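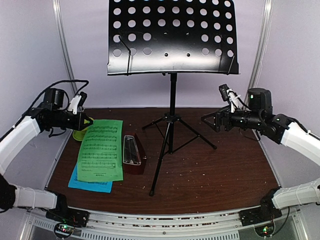
Tema 4. El atril plegable y el puesto de estudio

4.1. Partes del atril

En estos apuntes se distinguen tres conjuntos: bandeja, columna y trípode. La bandeja (o tablero) recibe el papel y termina por abajo en un labio de apoyo. En los modelos metálicos suele ir perforada, con lo que pierde masa sin perder demasiada rigidez. En el atril negro de la fotografía, las filas superiores de orificios son continuas y las siguientes se interrumpen en el centro, donde queda una zona maciza con dos orificios para tornillos. Obsérvese también el reflejo ancho en la parte baja de la placa: el acabado brillante obliga a cuidar la posición de la lámpara.

Los sujetapáginas son dos varillas delgadas. Se abaten sobre el papel y deben poder moverse con un dedo; si oponen resistencia, se afloja el tornillo un cuarto de vuelta.

La columna baja por el collar del trípode. De este salen las tres patas, y los tirantes las enlazan con el tramo inferior de la columna. El ángulo de apertura queda fijado por la altura del collar.

4.2. Estabilidad

Para una bandeja cargada con m gramos a una altura h, el momento de vuelco crece con la inclinación y con la distancia horizontal entre el centro de gravedad y la línea que une dos apoyos contiguos. Reglas de trabajo:

– Una pata se orienta hacia el músico, en el sentido en que se vence la bandeja.
– El extremo inferior de la columna no debe tocar la superficie antes que las patas.
– Con cuadernos de más de 300 g se baja la columna antes de inclinar la bandeja.

Jenő Medve propone en el manual de Semthorpe abrir siempre el trípode al máximo. En sobremesa no lo seguiremos: la huella es excesiva y deja poco sitio para el resto del material.

4.3. Papel de color

Las hojas sueltas se clasifican por color: verde para la parte que se estudia y azul para la de consulta. El contraste de la notación oscura sobre verde vivo es suficiente con luz difusa. Sobre azul intenso disminuye, y conviene ampliar el pentagrama al 118 %. Las hojas se apilan con un borde de la inferior a la vista, para identificarla sin levantar la superior.

4.4. Metrónomo

El de péndulo, de caja estrechada hacia arriba, se usa de pie sobre una superficie nivelada. Se retira la tapa, se libera la varilla y se ajusta el contrapeso contra la escala. Si el tictac cojea, se corrige la nivelación antes de tocar el mecanismo. La cuerda se da con la llave lateral, sin forzar el tope. Guardado, lleva la tapa puesta.

Ejercicio para la práctica de abril: montar el atril, cargarlo con 2 cuadernos y anotar la inclinación a la que se levanta la primera pata. Repetir con la pata delantera girada hacia un lado. Entregar la tabla con las unidades indicadas.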